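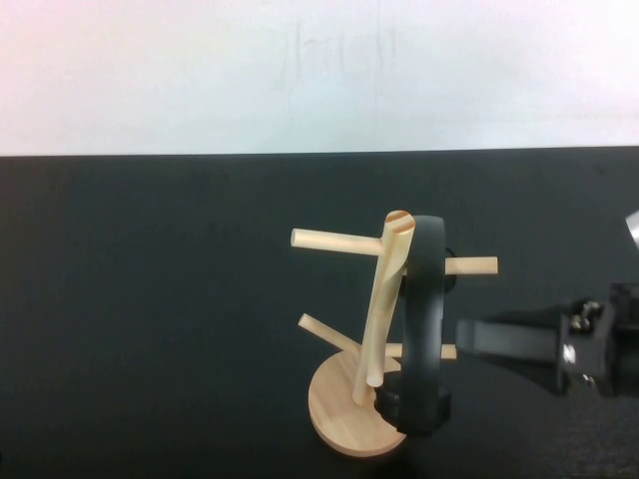 Light wooden mug tree on a black tabletop

Fendmont Dog Meetup: Your Questions

What happens at a meetup?
Dogs run, people talk, everybody goes home tired! We use the fenced field behind Morikawa Park, and most dogs do a few wild laps before they settle down and start making friends. We start at 9 a.m. and wrap up by 11, but come and go as you like.

Does my dog need to be good with other dogs?
Friendly is great, shy is fine too. The field has a smaller side pen for dogs who want to watch for a while first (my own beagle, Lulero, spent her first three visits in there and now she's the first one through the big gate). If your dog has ever bitten another dog, please write to me before you come and we'll talk about a one-on-one walk.

How much does it cost?
Joining is free. We cap membership at 200 dogs so the field never gets too crowded, and there's a waiting list once we hit that.

Can I bring a puppy?
Yes, once all the shots are done! Puppies under six months play in the side pen with the other little ones, and it is the cutest thing you'll see all month.

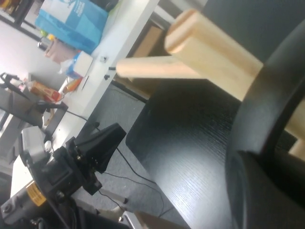

What about toys and treats?
Tennis balls are welcome, and the more the better. Please leave food and chews in the car, even if your dog shares nicely at home. Water bowls are by the gate.

Do you have small dog hours?
We do, for dogs 13 pounds and under, from 8 to 9 a.m. before the main meetup. The dachshunds have pretty much taken over, but we love them.

What if it rains?
We love mud, so we go ahead! We only cancel for lightning or ice, and in July we start an hour early to beat the heat. Changes go up on the Brakeck Road gate by 7 a.m. and out by text.

How do I sign up?
Send your dog's name, age, and shot record to Afia Ankrah through the contact form. A photo isn't required, but I love getting them. You'll hear back within a couple of days with the gate code.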